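Folding slippery team kit: is there a method or do we all just give up?
Board: Laundry and Linens
4 replies

hasanico_hal
Opening post
I have the club's red kit to fold before the August tournament and cotton rules don't apply. You make a crease, you look away, the crease has left town. I'm working on the upholstery, as the table is under a sewing machine. First one went down as you see it.
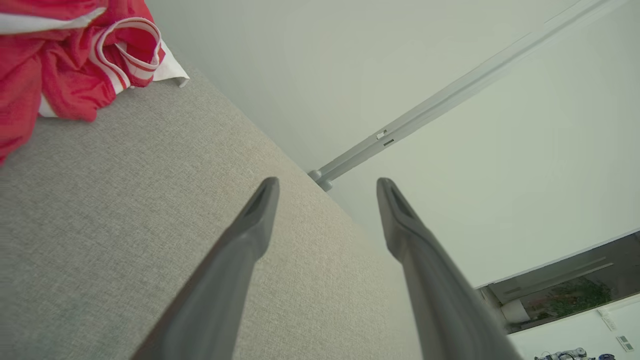 Reply 1
Posted by skulness
Get off the cushion. Shiny fabric wants something hard underneath so you can press the air out with your forearm. I did 70 of these one season on a kitchen counter and only cried near the end.

Reply 2
Posted by Ezequiel Prieto
Disagree with skulness, as is tradition (2,207 posts and I think most of them are this). A hard counter is a ski slope for this stuff. A woven cushion has a bit of grip. Fold lengthwise first, always, so you end up with a long strip, then bring the ends in. If there's striped trim, use it as your ruler.
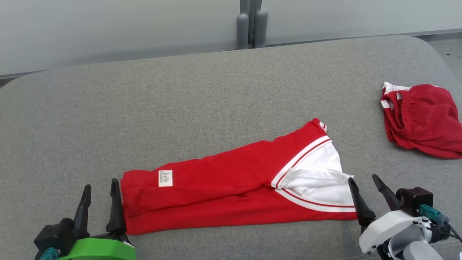
The strip is the whole trick. Once you have it you can fold in thirds or roll it, and I don't care which, though rolling is for people who pack in the parking lot.

Reply 3
Posted by zoltano
I pack in the parking lot. Rolled kit fits in the Cifuentes duffel, folded kit doesn't, and it all comes out looking like a dropped napkin anyway.

Reply 4
Posted by hasanico_hal
Tried the lengthwise thing. Better, I admit. My trouble is finding which end is which when a piece starts out in a heap. Stripes go everywhere.
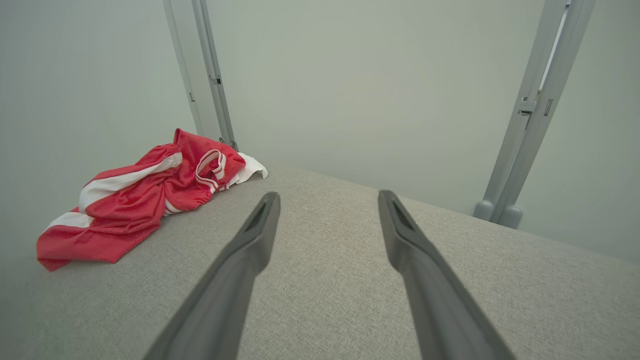

I've been hunting for the elastic first and working out from there, and I'm down to 20 left. Skulness, I did try one on the counter and it was on the floor before I'd found the second sleeve. Zoltano, I'm not rolling them. Nkrumah Appiah hands them out on the day and he has views on rolling.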